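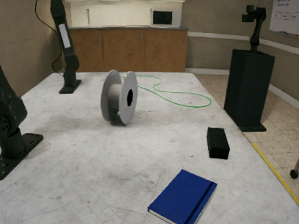
An empty spool on a scratched tabletop.

Mudassar Farooqui ran the whole length of the Lorkwood platform with his kite under one arm, and he still made the train! He dropped into the seat across from Kieran Tapley, grinning and out of breath.

"138 feet of tail," he said. "I sewed the last bit at breakfast."

"Will it fly?"

"Lemma will fly if there's any wind at all in Nastville."

And oh, there was wind. It came over the March hills and shook the fences and took Kieran's hat in the first minute. Kieran let it go. He held the kite up over his head, yelled "Now!" and Lemma went up like she'd been waiting all winter for it, red and yellow and enormous, her tail snapping behind her.

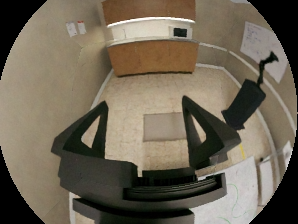 A small room in beige, with tan floor.

"How much line have you got?" Kieran shouted.

"Around 800 feet!"

"Give her all of it!"

So he did. The line sang through his gloves, and people came out of the bakery to look, and a little girl on her father's shoulders waved both arms. Lemma was a speck, then a smaller speck. Mudassar laughed so hard that he had to sit down in the grass, still holding on.

"Next year," he said, "we build two."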